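Sorting a mixed work surface into one basket: what order, and where do pens go?

Posted in Home Organization, Muvstead board

werley_741
I clear a white worktable every Saturday. The usual contents are a glass dish, a ruler, a black box, a pen and whatever food was left out. I have one plastic basket with perforated sides and would like a fixed procedure. Small items are my main problem. The holes in the basket are small, but I am not sure a pen belongs in there at all. I also want to keep crumbs out of it. Total time allowed is 20 minutes, including wiping down.

Catríona Nic Aodha
Food first, always. Crumbs travel. 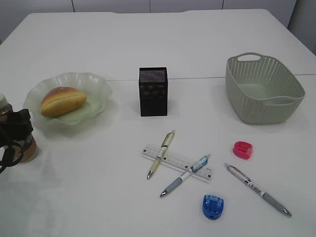
Sorting order depends on what each item can damage. Bread goes out before any stationery is handled, and the dish it sat in goes to the sink, not the basket. A ruffled rim like the one on the green dish chips easily against hard plastic and is slow to dry in the folds. Next come flat items. A clear ruler is hard to see on a white surface, so pick it up early, before the cloth comes out. Lay it along the long side of the basket. The box goes in last, upright, against one end, so that both handle openings stay free for your fingers. If the box covers a handle, turn it or carry it separately.

Pens are a separate case. A retractable pen should be stored with the point withdrawn. Press the button before you put it down, check the tip, and clip it to something vertical. I use the rim of a plain cup. A translucent barrel is convenient because you can look inside without unscrewing anything. Discard refills that skip after 2 tries on scrap paper.

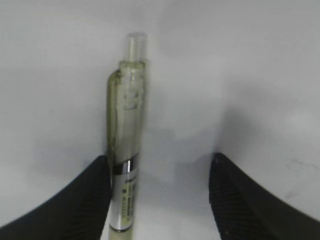
Oprea disagrees about the cup and keeps pens flat in a drawer tray, on the grounds that a cup tips over when it holds more than 3 of them. That has not happened to me, but my cup is heavy. A tray also works if the drawer is shallow.

Wipe the table after everything is off it. Go along the seam between panels with a barely damp cloth, then dry it.

grotstead_lee
I just put it all in the basket and sort it later. Line the bottom with paper if you're worried about ink.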